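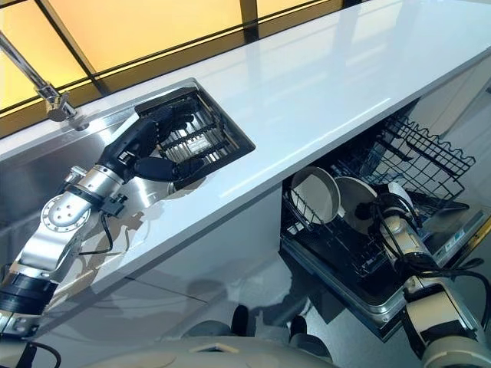 Maso Pilleo K
Two-arm kitchen package for service robots

The Pilleo K is an add-on package for two-arm robots that work at a sink, a counter and a dishwasher. It contains two multi-fingered hands, a wrist adapter for each arm, the kitchen task software and a setup visit. The robot itself is ordered separately. Packages are assembled and tested by Maso at the Bovbridge workshop.

Scope of work

The software is supplied with five task groups:

Open and close appliance doors with a bar handle
Pull out and push in dishwasher racks
Load and unload plates in a tined rack
Lift, move and replace a sink rack or grate
Wipe flat surfaces (cloth not supplied)

Each group can be switched on or off at the operator panel. Groups that are off are not loaded at startup and take no memory.

Plates are handled on edge. Cups, bowls and cutlery are not part of the current release. Knives are excluded from all releases, and the robot must be stopped before a knife is placed in the work area.

Hands

Both hands are the same model, mirrored left and right. Fingers are jointed and close independently. The thumb can be placed under an object while the fingers hold it from the top, which is the default grip for racks and grates. For plates the default is a light pinch at the rim. Grip force is set per task group and can be lowered by the operator, but cannot be raised above the factory limit without a service key.

Rated load is 3 kg per hand with the arm bent and 5 kg with both hands on one object. Do not add the two single-hand ratings together.

The hands resist splashes when the cuff seal is fitted. They must not be put under water. A seal that has been removed must be replaced with a new one.

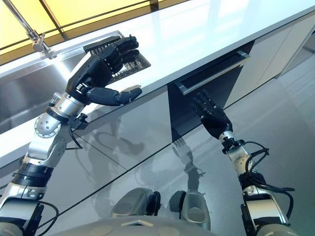 Page last changed: 25 Dec 2022

Working with both arms

The arms may run separate tasks or share one. In separate mode, one hand can hold an item at the sink while the other goes to a door handle. The planner keeps a clear space between the two forearms and stops the slower arm if that space is lost. In shared mode the left arm leads by default. This can be changed in the setup file.

Handles must stand off the door far enough for the fingers to pass behind. Recessed grips and push-to-open doors are not supported. Kiran Kanaujia's application note on handle shapes lists the dimensions we accept and is sent with every quote.

Surfaces and lighting

Glossy counters and mirror-like cabinet fronts return reflections of the arms. The vision module masks these using the known arm position, so the arm calibration must be current. Repeat it after any wrist adapter is removed. Brushed steel sinks need no special setting. Strong colored light from a window can shift the white balance; choose Fixed in the camera menu if plate edges are missed.

Cables

Hand cables run outside the arm and need slack at the wrist and elbow. Fit the clips in the order given in the manual, wrist first. Before the first run, move each arm by hand through its full range and look for cable that pulls tight or can hook on a rack tine. Racks with a wavy top rail need extra care here.

Supplied parts

Left hand and right hand
Wrist adapters, one pair
Cuff seals, two pairs
Cable clips, bag of 30
Calibration plate
Software license, one robot
Printed manual, English

Not supplied: robot, base, charger, dishwasher racks, cleaning materials.

Compatibility

Arms with the Gosling wrist flange accept the adapter directly. For other flanges, send a drawing before ordering. Sandra Treloar checks these and will reply with either a part number or a quote for a custom plate. Custom plates are not returnable.

Setup and service

The setup visit lasts one working day and covers fitting, calibration and a run of every task group in the customer's kitchen. Water and power should be connected before the visit. The warranty ends after 60 weeks and covers the hands and adapters. Finger pads and seals are wear parts.

Quotes: Phyllis Hollis, Bovbridge office
Technical questions: Hậu Đinh
Spare parts: see the Pilleo parts list, revision 5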